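Monday, sim bench, wrist limit fault

Picked up the fault from last week's overnight batch. Batch was 600 episodes on the Plirnon scene set, 11 of them ended with a joint limit abort on the wrist roll. Acceptance is 2 or fewer per batch, so the set is on hold until this is closed.

All 11 aborts have the same signature in the log. The arm leaves the home pose normally, the planner hands over to the local controller, and joint 7 starts to creep toward its positive limit while the tool position error stays small. It reaches the soft stop, the controller holds for the timeout and the episode is killed. No contact force logged before the stop, so it isn't a collision being reported as something else.

Checked first:

- Joint limits in the robot description against the Radell data sheet. They match. Units are radians throughout.
- Controller gains. Same file as the previous batch, which ran clean. Checksum identical.
- Time step. Halved it and reran one failing seed. Same abort, same joint, slightly later.
- Random seeds. Failing seeds fail every time on both machines, so it is deterministic. Good news for debugging.

Next compared the start transforms. In the failing episodes the wrist camera is already rolled well away from level when the local controller takes over. The good episodes are rolled too, by less. The controller is meant to level the tool by the shorter direction. In the failing cases it takes the long way and runs out of joint.

The cause looks like the quaternion sign. The Wumon exporter changed in March and no longer normalizes the sign of the scalar part. Our error term assumes it is positive. When it comes through negative, the computed rotation is the complement of the right one and the joint is driven the wrong way around. Position tracking is unaffected, which explains the small tool error in the logs.

Replayed one failing seed in the parquet room with wrist view recording on, and stopped it before the timeout.

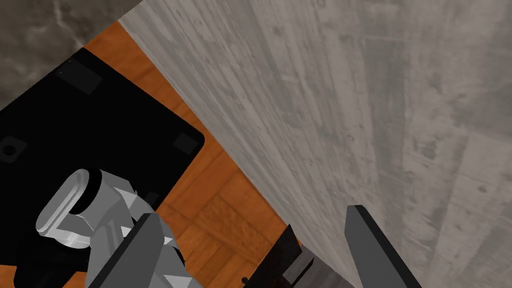
Patched the error term to flip the quaternion when the scalar part is negative. One line, plus a unit test that feeds both signs of the same rotation and expects the same output. Reran the 11 failing seeds: all complete, joint 7 stays well inside its range.

Not closed yet. The soft stop did its job, but the watchdog should have caught this much sooner. It only looks at tool position error and contact force, and neither one moved. On the Górecki cell the same controller code runs with cables along the wrist, and a wrong-way roll there would pull on the harness before the soft stop is reached. Do not load the current build on the hardware. I have set the deploy flag to blocked and put a note in the release file.

To do:

- Add an orientation error check to the watchdog, with its own threshold.
- Full batch rerun tonight with the patch, same seeds.
- Ask for the exporter change to be listed in the scene set notes.
- Tag the hardware controller build once the batch is clean and the watchdog change is reviewed.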